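Student Projects > Engineering and Society > Final Reports

Can a machine tidy up after us yet?
Project report by Thirumalai Raju
September 2025

My question was a small one. If you drop something on the floor at home, or on the floor of a shop, is there a machine that will pick it up and put it away without a person standing over it? The adverts say yes, or nearly. I spent a term on this and my answer is no, with one or two soft spots which I will come to.
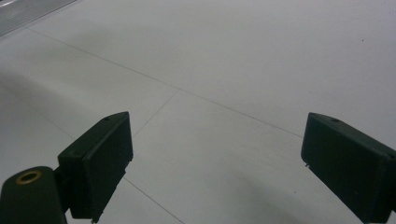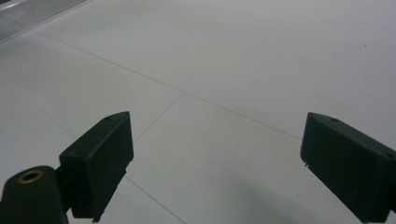
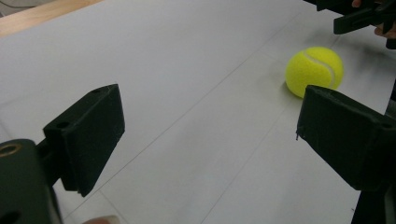
Two views with the gripper open and nothing in it, and a third with a tennis ball between jobs.

1. Why picking up

I chose picking up because everybody does it and it sounds easy. A washing machine is a machine doing a chore, but we bring the clothes to it, sort them, shut the door and take them out again at the end. What is left over for us is the fetching and carrying, and that is the part the new firms say they have solved.

A tennis ball is about as kind an object as you could give a gripper. It is bright, it has some give in it, and it is the same shape whichever way round you come at it. A sock is much worse. A receipt lying flat is worse again.

2. What the sellers claim

I read the public pages and watched the videos of three firms. Druseo sells a wheeled arm for the home. Skadby makes one for small shops, meant to put fallen stock back on the shelf. Kultgate has no product out that I could find, only films of one.

The Druseo video I watched most often lasts 80 seconds. The arm clears a living room. I counted 46 cuts and speeded-up stretches in it, and after each cut I can't say who moved what. It may all be fair. A viewer has no means of telling, and I don't think I should give marks for what I can't see.

Skadby was better. Its film runs at normal speed and says so in the corner. It is also very dull, which made me trust it more. The arm picks up a box, waits, turns, waits again and puts the box down slightly crooked. My aunt ran a shop and would not have kept on a Saturday lad who worked like that.

3. The teaching problem

The part I found most interesting was how much human work goes in first. In one common method, people do the task themselves with a gripper held in the hand and a camera on it, and the recordings are used to train a machine. The hand knows when to slow down. It knows that a ball rolls away if you nudge it. Whether that knowledge really passes across, or only the outline of the movement, is something I read five papers about and am still not sure.

What I can say is that a recording of a person doing a chore shows that a person can do the chore. Some of the publicity slides over this. Two of the clips I first put down as "robot" in my notes had a human hand working the thing, and I had to go back and change them.

4. Floors

My tutor, Mr Dumitrescu, asked me to add something about surroundings. A plain pale floor is an easy background for a dark gripper or a yellow ball. Our hall at home has a patterned rug, a shoe rack and my brother's bag. I found very little film of any machine working in a place like that, and what I found had been cut short.

5. Findings

Machines can pick up some known objects, in tidy places, slowly. I would believe a claim about shops before I believed one about homes, as a shop at least has the same things on the same shelves in January as it had before Christmas.

I would change my mind for one uncut hour in a house with children in it.

Weak points of this report: I did not get to use any of the three firms' machines. Druseo did not answer my email. My reading on cost was thin so I left it out.

Mark awarded: 80

Comments (3)

gilly_t
Good read. My robot hoover still eats the phone charger so I am with you on this.

Marek
Bit harsh on Skadby? Slow is fine if it works overnight when the shop is shut. You should have talked about that.

T. Raju
Fair point Marek, I had a paragraph on night work and took it out for length. I still think somebody has to straighten the boxes in the morning.

More from Student Projects
Do self-checkouts save anyone time?
Folding a shirt: four methods compared
The dishwasher and the evening
Who repairs the school printers?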